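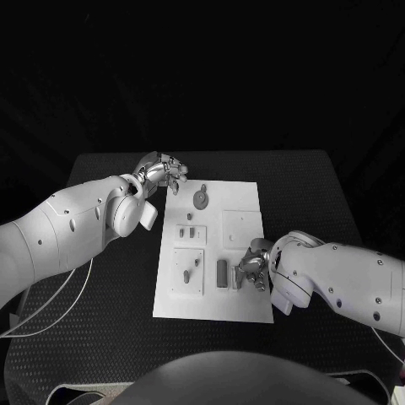

The planner at Brenetti used to treat the two arms as separate jobs. Each got its own path, and a checker stopped one if they came too close. "It was safe and very slow," says the engineer who leads motion software there. "Half the run was one arm waiting."

The new version, called Zunov, plans both arms as a single problem. It took two rewrites. The first found good paths but needed too long to find them. The second keeps a store of old paths and starts from the nearest match.

Success on the peg tests went from 90 to 91 percent, a gain she won't call progress. "One point is noise. What changed is the waiting."

Perception is still the weak part. Gray pegs on a white plate are easy enough, she says, until a hand covers one. The tracker, licensed from Bozsik, then holds the last known pose – sometimes for longer than it should. Her team now lowers its confidence with every update that lacks a clear view, and the planner asks for another look before it closes the fingers.

The logging tool will go to their partners at Nelthorpe in September. The planner stays in house for now. "The config files are a mess," she says. "I'd want to fix those first."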